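Ellancombe Institute of Applied Automation
Equipment Planning for Automated Work Cells
Handout 4: From task statement to purchase order
Course leader: Jacobus Molefe
Reading time: 2 minutes

4.1 Begin with the task statement

A request for equipment should open with the work to be done, stated in terms that a person outside the department can follow. "Two arms for sweeping trials" is not sufficient. The statement should name the tools to be held, the material to be moved, the surface it lies on and the place where it is to be put. Students will find that most errors in a first budget can be traced to a task statement written after the supplier had been chosen.

4.2 One arm or two

A second arm seldom doubles the cost of a cell, but it affects more lines of the budget than is at first apparent. Allow for a second gripper, a second wrist camera, longer cable runs, a wider mounting rail and additional time for commissioning. Where one tool must be steadied while another is moved, as with a dustpan and brush, the second arm is usually justified. Where the arms would merely take turns, the request should say why a single arm with a tool rest has been ruled out.

4.3 Minor items

In the Senero planning exercise, the arms and controllers were costed to the last pound, while the tools, bin liners and floor panel were omitted altogether. The omission came to 325 pounds. The sum was small, but the order had closed and a supplementary request took until May to clear. Minor items should be entered under a heading of their own, with a named supplier and a replacement interval. Brushes wear and liners tear; both are to be treated as running costs.

Sweeping cell: paper scraps, hand brush and dustpan.
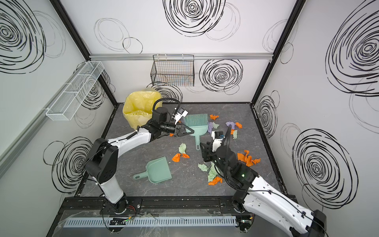
The brush handle held between the gripper fingers, in this view and the next.

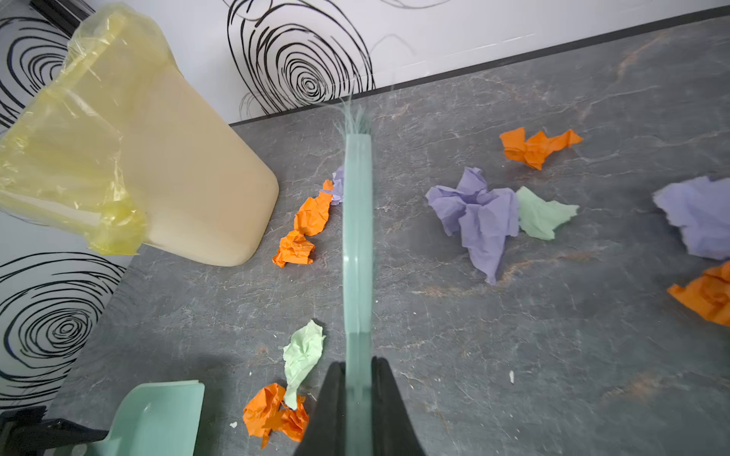
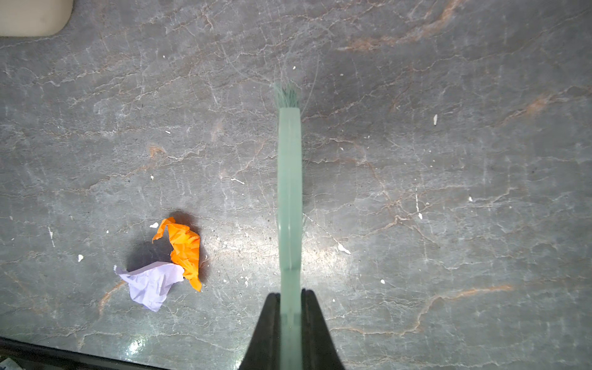
4.4 Comparing quotations

Obtain at least two quotations on the same specification. In the worked comparison, Amato quotes for delivery and installation together, whereas Sarkeo lists them separately and charges 318 pounds for a site visit. The totals cannot be compared until both have been set out under the same headings. Spare gripper fingers, software licences and the length of the warranty should each have their own row, even where the entry is nil.

4.5 Submission

Draft budgets are to be sent to Séverine Lefèvre, who will return them with comments before the seminar. Please attach the task statement as the first page. Budgets received without one will be returned unmarked.

Ellancombe Institute of Applied Automation | Contact the course office | Copyright and terms of use | Back to top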